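Section 4: Fitting Your Padden Basin Mixer Tap

Congratulations on getting this far! If you have worked through Section 3, your Heywood basin should be fixed to the wall or standing on its pedestal, with the sealant left overnight, and you are ready for the part most people look forward to. The Padden mixer is a friendly tap to fit, and a first-timer with an unhurried morning should manage it nicely. Please read the whole section once before you pick up a wrench, even if you have fitted taps before (the Padden has a slightly different backnut from our older models, and it catches people out).

What you will need

The tap body, the rubber base gasket, the horseshoe washer and the backnut are all in the small bag marked 588. You will also need the two flexible hoses, a basin wrench, an adjustable wrench, a flashlight, an old towel and a bucket.

Caution: Turn off both the hot and the cold supply before you begin, and open the old tap, or the nearest tap in the house, until the water stops running. Water left in the hot pipe can be hot enough to scald.

Before you start

Lay the towel in the bottom of the basin. It is a small thing, but a dropped wrench can chip the glaze, and chips are not covered by the guarantee. Slide the bucket under the supply pipes too, where it will catch the last dribbles.

Fitting the tap

1. Wipe around the tap hole, top and underside, and let it dry. Any grit left there will sit under the gasket and may let water creep through later on.

2. Screw the two flexible hoses into the base of the tap by hand, the shorter threaded end first. The hose with the red band goes to the left and the hose with the blue band to the right. Finger tight is plenty here. Please don't be tempted to use the wrench, as the small rubber seals inside are easily squashed.

3. Press the base gasket into the groove under the tap. It should sit flat all the way around.

4. Feed both hoses down through the hole and set the tap in place with the spout facing the middle of the basin. If you have a helper, now is the time to call them in to hold it steady!

5. From underneath, slide the horseshoe washer up over the threaded stud and follow it with the backnut. Tighten by hand, go back up top to check that the spout is straight, and then give the nut a firm half turn with the basin wrench.

Note: If your basin is the slim-rim Bastton, add the spacer ring between the basin and the horseshoe washer. Without it the nut reaches the end of the thread before it grips, and the tap will wobble however hard you turn.

Connecting the supply

6. Join the hoses to the supply pipes, red band to hot and blue band to cold. Hold the pipe still with one wrench and turn the hose nut with the other.
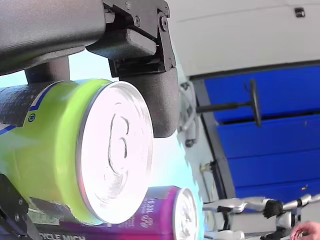 7. Let each hose hang in a gentle curve. A kinked hose will starve the tap of water and wear out early, so if yours looks cramped, ask us for the longer Urnuvell pair.

8. Unscrew the little aerator from the end of the spout and put it somewhere safe. Turn the supply on slowly, open the tap, and run hot and cold for 20 seconds each to clear out any bits. Then screw the aerator back on.

9. Dry every joint with a paper towel, wait 5 minutes, and feel around each one with a fresh piece. If you find any damp, turn the supply off again and nip that joint up a quarter turn before testing once more.

Caution: Never use thread paste on the hose ends. It attacks the rubber, and the damage may take months to show.

Cleaning the finish

Warm water, a drop of dish soap and a soft cloth will keep the chrome lovely for years. Please keep bleach, scouring powder and limescale sprays well away from it. Hard water spots will usually lift if you lay a warm, damp cloth over them for a while and then buff the tap dry.

Section revised June 18, 2021, by Vandana Vishwakarma. Continue to Section 5 for the pop-up waste.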